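Third Go at the Elbow

I'd been at Gridside five weeks when Marlene Quintana went off to Vurndale and left me her arm. She called it Jerklow, after the village she grew up in, and she left three pages of notes in biro, most of them about the elbow.

"It drifts," said Vesna, who had the bench next to mine. "Has she told you it drifts?"

Page one, underlined twice. So I came in at seven, before the heating had woken up, and went over the whole thing from the base upwards with a small screwdriver and a torch in my teeth. It was February and my fingers were useless.
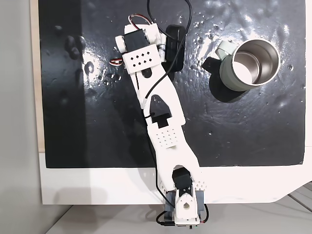
Jerklow from overhead, cables and all.

The cables were the bit I hated. Marlene's rule was that you followed each one with a fingertip, all the way along, and never trusted your eyes (she'd written EYES LIE in capitals, which I thought was a bit much). I found a screw near the elbow that took half a turn. Half a turn! I was so pleased I went and told Vesna, who was eating toast and didn't care.

Then you had to set the zero again. The notes said to move every joint by hand to its middle, save, then send the arm to pose 30 and see where the gripper ended up. First go, it stopped far too high. Second go, it leaned left like somebody listening at a door.

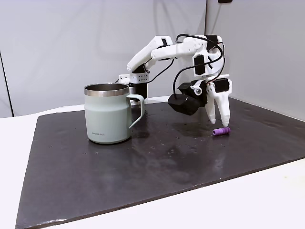 Fingers down over the mat, with the purple piece and the mug.

I rang Marlene at lunch. I could hear a train.

"Which way did you tighten it?" she said.

"The way you tighten things."

"Did you let it sit afterwards?"

I turned to page three. Let it sit, it said, right at the bottom, next to a drawing of a cat. 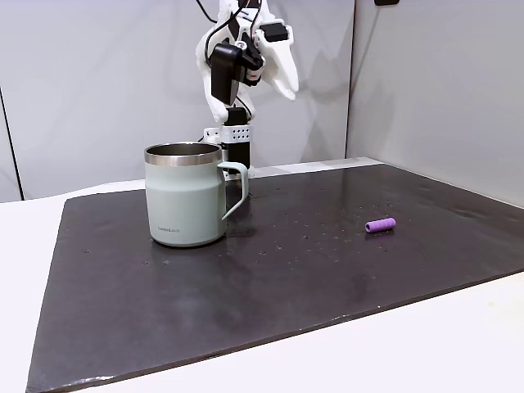
So I let it sit. I did my timesheet, I answered Nivaldo's email about the spare servos, and I read page three again from the top, properly this time – there was a whole paragraph on the wrist I'd skipped. When I came back I did the joints one by one, slowly, saying their names out loud.

"Are you talking to it?" said Vesna.

"No."

I saved the zero and typed in pose 30. Then I stood there with my finger over the key for a bit, thinking of Marlene on her train, and pressed it.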